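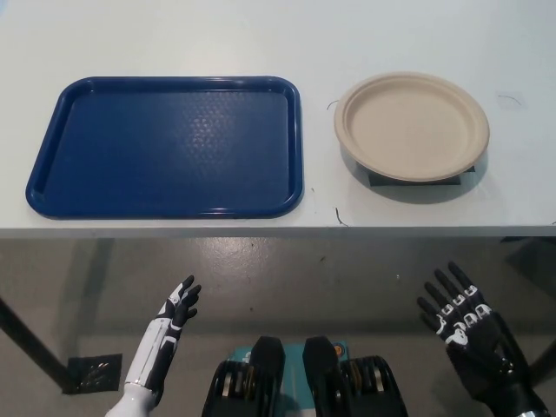

Trays or plates for the break room lunch?

Board: Office and Shared Kitchens
26 replies, showing the first page

mjaiswal
We do a shared lunch for our floor once a month and I have taken over the setup from May. Up to now everybody got a blue cafeteria tray, food straight on it or in whatever bowl they brought from home. I would like to switch to the molded fiber plates, the beige unbleached kind. One table, white top, people line up on one side. Has anyone made the same change? Mainly want to know if the plates hold up with anything saucy.

horacio_m
We use fiber plates at Clumovmont for the same kind of thing. Fine with rice, salad, sandwiches. With stew you have maybe 15 minutes before the bottom gets soft. The rim is shallow too, so thin sauce runs when people walk.

Abla M.
Why not both? Plate on the tray. The tray takes the spill and people can carry a drink and a fork with the same two hands.

mjaiswal
Because then I still have to wash the trays. That is the part I want to get rid of. The textured ones are the worst, the little bumps hold on to dried rice and you have to go over them with a brush.

Abla M.
Soak them flat in the sink with hot water while you eat. I do that and never need a brush.

amandio.mota
Our sink doesn't fit a tray flat. They go in at an angle and half of it stays dry. So I'm with mjaiswal on this.

Also disagree about plates being less work overall. You swap washing for a full trash bag, and somebody has to take that down the same afternoon or the room smells. We bought a case of 1,011 plates (odd number, I know, it was the end of somebody's stock) and they filled a whole cabinet for most of a year.

lgouveia
Keep the trays. They're already paid for. Plates are a cost every month forever, and the trays at our place are older than I am at the company.

horacio_m
Cost is small if you only do it monthly. For a daily lunch I would agree with you.

lgouveia
Small for you. Our budget for the lunch is whatever is left in the coffee jar.

mjaiswal
Can the plates go in compost? Ours gets picked up by Bornov and the sheet on the bin only says "food and paper."

amandio.mota
Depends on the hauler. Call them. Ours takes plain fiber but not anything with a lining, and you can't always tell by looking. Check the carton.

Abla M.
One more thing on the table itself. If it's white, wipe it right before you set out the food, even if you wiped it in the morning. Every hair and bit of fluff shows up on a white top and people do notice. I go over it with a damp cloth, then a dry one.

horacio_m
Agree with that. Dry cloth matters, a damp one alone just pushes the hairs to the edge. And don't use paper towels, they leave their own lint.

lgouveia
I put a paper runner down and skip all of this.

Abla M.
A paper runner slides when people set trays on it. Tried it, went back to bare table.

mjaiswal
OK. Plan for now: plates for dry food, trays stay in the cabinet for soup months. I'll order one small pack from Tusano first and call Bornov about the bin. Will post after the next lunch.

amandio.mota
Get 3 packs if shipping is flat. You'll want two per person with anything heavy.

lgouveia
Two plates per person is how you end up back at trays.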